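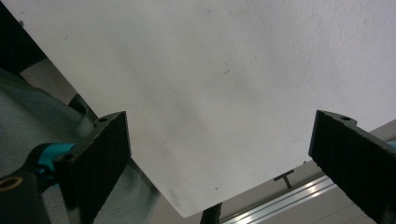 White sheet from the Fakum parcel, with the gray smudging close to the lower left edge

16th December, bench book, sorting and marks

Carried on with the white stock for the Astunmont folders. I had hoped to be cutting by lunch and I am not cutting, so I may as well write down where things stand while the kettle is on, and anyone who opens the drawer tomorrow will know why the piles look the way they do.

First, the words. Štěpánka calls this stuff card and Didier calls it paper, and I have heard both of them make a good case for it. I am going to write "sheet" all the way through and they can go on arguing over coffee. Duyên, please use "sheet" on the labels too, otherwise we end up with two drawers for one thing, as we did with the gray boards in November.

The sheet in the photo is the one I keep going back to. It's a big one, matte white and perfectly pleasant over most of its face, and at first glance I would have put it straight in the good pile. Then you get to the lower left and there are those soft grayish smudges running along near the edge, with a bit of discoloration mixed in. Nothing dramatic. There are a few tiny dark specks too, and one thin dark mark higher up, which is either a scratch or a fiber in the sheet. I can't tell from the picture and I want to see it under the lamp before I say more. Sang says fiber. Sang usually says fiber.

The faint gray across the middle is only the sheet bending and throwing a bit of shade, so please let's not count that as a mark. I mention it as I spent a good few minutes last week frowning at exactly that sort of shading on another sheet, went to fetch the eraser, and found myself rubbing at a perfectly clean piece of stock. Lay it flat, look again, then decide.

The upper right looks slightly speckled, or slightly textured, I go back and forth. It may be the surface itself. Worth comparing with another from the same parcel, side by side under the window, before we promise Astunmont a dead smooth cover. They did ask for smooth. I have the letter pinned up over the sink, where it is getting splashed, and I ought to move it.

How I'm sorting, for now:

Pile one, clean on both faces, goes in the wide drawer under the guillotine with tissue on top.
Pile two, marks near an edge only. These can be trimmed. Write the edge in soft pencil on the waste side, lightly.
Pile three, marks in the middle, or anything we argued over for longer than a minute. These are for linings, templates and test scores.
Anything creased goes to Duyên for the school bags. She is glad of it, and so are the children by all accounts!

The pictured sheet is pile two for the smudges, and possibly pile three for the thin mark, depending on where the folder panel falls. I laid the template over a neighboring sheet of the same size and there's decent room to shift it toward the clean side, so my guess is we get one good cover out of it and lose the corner. Didier thinks that is wasteful and would rather try to clean the smudges first. Fair enough. He can have the first go, on an offcut, with the white eraser and then the dry sponge, and he is to write down here what happened and not just tell me about it in the doorway when I have my coat on.

A word on cleaning, while I remember. The pink erasers by the door are not for this. They leave a color on anything white and then you have a pink smudge where you had a gray one. Use the white block, cut a fresh corner, stroke outward toward the edge and stop if the surface starts to lift. The old bench book from 2007 has a lovely page on this in Senyo's handwriting, from when he was still doing the map repairs, and it says much the same as I've said here in about a third of the words. I'll copy it out properly one evening.

Lifting and carrying. These are large enough that one person picking up by a single corner will put a dent in them, and a dent in matte white shows from across the room. Two points of support at the least, and let the sheet bend in one easy curve. Please don't flap them to get the dust off. Brush them lying down. I know the flapping is satisfying, I do it myself with the newsprint, but we had three sheets come out of the Traltum job with a little crescent in them and I'm fairly sure that's how they got there.

The order is for 40 folders, plus whatever we can spare for samples. The parcel had 129 sheets on the delivery note and I haven't gone through enough of them to say whether we'll be comfortable or scraping. Comfortable, I think. The top of the stack is always the worst part and it improves as you go down, so I'm not going to ring Fakum and grumble until we have been through the lot. If we do need more, it's their line 886, and ask for it to be packed with a waste board top and bottom this time. Štěpánka has the number of the nice woman there who understands what we mean by that.

Score test: not done. I wanted to score with the grain and against it and compare the folds, and the bone folder I like has gone walking again. If you have it, it's the short one with the chipped end, and I would be very grateful to find it back in the jar. The long one is too keen for this surface and leaves a shine.

Glue test: one strip done on an offcut with the thin paste, one with the thick. Both under weights by the radiator shelf. Don't lift them to look, Sang.

For tomorrow:

Lamp check on the thin dark mark, and write the answer next to the photo.
Texture comparison, upper right, against two others from lower down the stack.
Didier's eraser trial on the offcut.
Move the Astunmont letter away from the sink.
Ask Châu whether the cloth for the ties can come on the same van as the thread.

Wiped the bench down twice before leaving the piles, and put clean newsprint under each. The tissue is nearly finished. I took the last of the wide roll, so what's in the rack now is the narrow one, and you'll have to overlap two lengths to cover a sheet.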